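Bin Picking Cell -- Pre-Purchase Inspection Checklist, with comments
Gukia site, bench cell. Walked 26/01/2021. Feeds the October equipment budget.
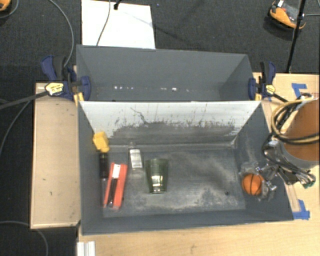
Marks: OK = leave alone. WATCH = no money this round. BUY = goes on the list. Comments are mine, typed on the go, fix the spelling if it bothers you.

1. Bins and table

1.1 Bins sit flat, no rocking -- OK
1.2 Floor and walls free of sharp edges -- WATCH. Floor of the front bin is worn, whitish patches mostly toward the right half. Ran a glove over it, nothing snagged.
1.3 Far wall panel -- BUY. Scuffed dark across the lower part, plus the long crooked scratch. Panel is cheap, bin is not. Ask Jirneo if they sell the panel on its own before we order whole bins again.
1.4 Spare bins on shelf -- BUY 2. None left.
1.5 Table top solid, no splits -- OK
1.6 Tape on table still stuck down -- OK. Blue tape only please, the other stuff leaves glue.

2. Clamps

2.1 Bar clamps tight both sides -- OK. Pulled on each one hard.
2.2 Triggers release clean -- OK, left one stiff
2.3 Bars clear of walkway -- WATCH. Left bar sticks out well past the bin. Hip height if you're short. End cap or foam, take it from stores, no PO needed.
2.4 Permanent fixture instead of clamps? -- WATCH. Arnaud quoted a bolted frame last year. Nice frame, too much money, and we'd lose the option to move the bins. Ask again with the smaller size.

3. Gripper

3.1 Fingers free of tears -- OK today
3.2 Finger material spares -- BUY 8. Clear fingers, same grade as now. Last order was short and we stood around for a week. Long lead time so this one goes in first, dont let it wait for the rest.
3.3 Linkages, no play -- OK
3.4 Fasteners marked and tight -- WATCH. Half of them have no paint mark. Paint pen is in the drawer.
3.5 Pinch point at the bin rim -- WATCH. Gripper comes in over the right rim and there's not much room there. Hands out when arm power is on. Sign needed, I'll print one.
3.6 Second gripper as hot spare -- BUY if the number allows. See notes at bottom.

4. Cables

4.1 Arm cables, no cracks in jacket -- OK
4.2 Loops don't catch through full travel -- WATCH. Yellow and black bundle loops around the arm and has slack. Ran it slow end to end, no snag. Would not trust it at full speed with a tired tie.
4.3 Cable sleeve or dress kit -- BUY. Mundero kit was the better of the 2 we looked at, clips come off without tools.
4.4 Floor cables covered -- BUY covers. Cables are lying on the carpet back of the table and down the left side. Trip hazard, same comment as last walk. Please dont cut this line from the budget again.
4.5 Stands and poles stable -- OK

5. Pick items

5.1 Real glass removed -- check every shift. Anything drinking-glass shaped in the set has to be the plastic kind. Check by hand, not by looking.
5.2 Bottles empty and capped -- check every shift
5.3 Packages not split -- OK
5.4 Labels still on the bottles -- OK. Peeling labels stick to the fingers, swap the item out.
5.5 Balls -- OK. Small orange one with the basketball lines stays in the set, good test for the fingers.
5.6 Replacement item kit -- BUY, 32 pieces. Mix of clear, shiny, soft. Buy from a regular store, half the catalog price.

6. Area

6.1 Floor around cell clear -- WATCH. White sheet or panel on the carpet behind the bins with a cable running across it. Pick it up or tape it down.
6.2 Gear on floor has a home -- BUY shelf. One low shelf would do it, has to take the orange units.
6.3 E-stop reachable from both sides -- OK, pressed it, works
6.4 Carpet -- long term WATCH. Static mat quote still pending from facilties.

Notes for budget

Must have: fingers, cable covers, dress kit, wall panel. Small lines, no approval past my level.

Should have: spare bins, item kit, shelf.

If money left: second gripper. Want a price with and without the mounting plate, Jirneo bundled them last time and we ended up with a plate we never used. Also ask for lead time in writing.

Open: whether the back bin gets its own item set or stays as the drop side. If it gets its own, double line 5.6. Need an answer before the list goes out.

Recheck 2.3, 4.2 and 6.1 next walk.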